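January 1, 2022

Public holiday, building empty, air conditioning off to save money. Good day for glue.

Went back to the hide glue trials because the Unholm chair is still sitting on the bench with one back leg out and I am sick of walking past it. Old glue scraped from the mortice came off like toffee. Somebody before us had topped it up with white PVA, as somebody always has, so the first hour went on warm vinegar and a toothbrush. The toothbrush is now labelled. Please leave it out of the kitchen.

Glue pot: pearl glue soaked overnight in cold water, two parts water to one of glue by weight, then into the water bath. The Clirus heater claims to hold whatever you set. It does not. It overshoots, sulks, then drifts back, and the dial markings are a matter of opinion. I ran it with the kitchen thermometer clipped to the side and got it to sit at 60 degrees in the end by propping the lid open with a pencil. Smell as expected. Colour a bit darker than the last batch, so the pearls may be getting old. The tin has no date on it, naturally.

Test joints, all beech offcuts, left to cure until February if I can keep my hands off them:

A – straight glue, wood at room temperature
B – straight glue, wood warmed with the hair dryer first
C – glue with a pinch of urea, wood at room temperature
D – the Lavoie liquid stuff out of the bottle, for spite

B gave by far the nicest squeeze-out and grabbed while I was still admiring it. C stayed open long enough to make a cup of tea, and I was tempted. D went on like cold honey and got all over the clamp. Clamp pads need waxing before anyone does another one of these. I keep writing that and the pads keep staying unwaxed, and it is always me who has to chip them off.

Shelving question is still open. Offcuts are stacked under the saw, which is where they have been stacked ever since we agreed they shouldn't be. I'd like something open on all sides, so you can see what you've got before you go and cut up a good board.

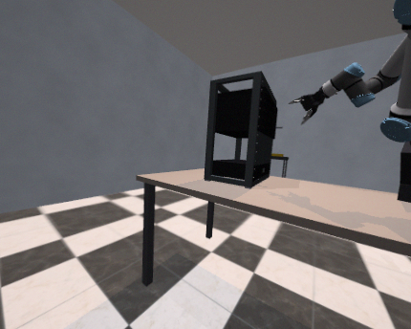 Black open rack on a table, simulated. Arm not touching it.

If we go that way it can't be on the assembly table, we need the whole top for chairs. Against the back wall, maybe, once the broken Zuleo bandsaw finds a new home. Its current home is the back wall.

Dry-fitted the leg after lunch. Shoulder closes on the outside face and leaves a hairline on the inside, which could be a bit of old glue right down at the bottom of the mortice or could be the chair's personality. Scraped again, no change. Chalked the tenon, found the high spot near the tip, took it down with the float and stopped before I got keen. Closes now with hand pressure.

Did not glue it. Too hot, light going, and I had used the good clamp on D.

Still to do:
– wax the pads
– order fresh pearls, write the date on the tin
– second scrape on the seat rail
– find out who has the small float, the one in the drawer is bent

Pot is soaking in the sink. Heater is off at the wall, I checked twice.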